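When you get a bill from a lawyer, you can ask to see how it was made. Many people don't know this, or they feel shy to ask. I paid two bills without reading them before my friend Akash Sandhu told me to stop. In this page I explain how to check a legal bill at home, step by step.

## 1. Find your fee agreement

This is the paper you signed at the start. Look for the hourly rate, the smallest unit of time and the list of extra costs. Mark them with a pen. If you can't find your copy, write to the office and ask for one.

## 2. Ask for the itemized bill

Send a short letter or email. Mine said:

> Please send me an itemized statement for my matter, with the date, the person, the work done and the time for each entry.

Keep a copy of what you send.

## 3. Make your own list

Take a notebook and write down every call, meeting and letter you remember. Your phone shows the calls. Your email shows the rest.

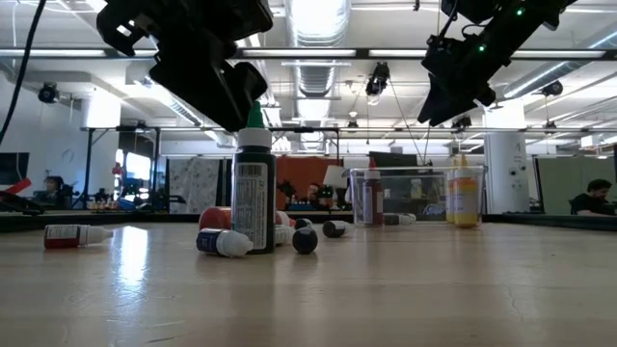

*Small bottles and one tall bottle with a green tip, on a wooden table.*

Put your list next to the bill and go line by line. I put a small dot of color beside each entry: green if I agree, red if I have a question.

## 4. Check the sums

Multiply the time by the rate for each line. On my bill, one call of 40 minutes was charged as a full hour, and copies for 150 dollars appeared on two different pages. The total was 972 dollars and I had questions on 170 of it.
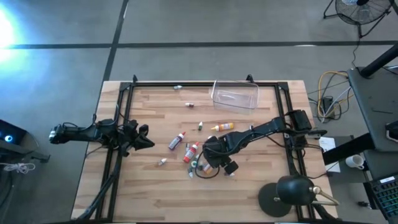
Look also for entries with very general words, such as "review file" or "attention to matter." They can be correct, but you may ask what was reviewed and for what purpose.

## 5. Write your questions

Be polite and give the page and line for each question. Ask for an answer in writing. Pay the part you agree with, if your agreement permits this, and say clearly which part you don't agree with.

## 6. If there is no answer

Many bar associations have a program for fee disputes. Call and ask about the time limit first, as it can be short. Trinidad Lagman helped me fill in the form on a Saturday morning, and we needed around two hours.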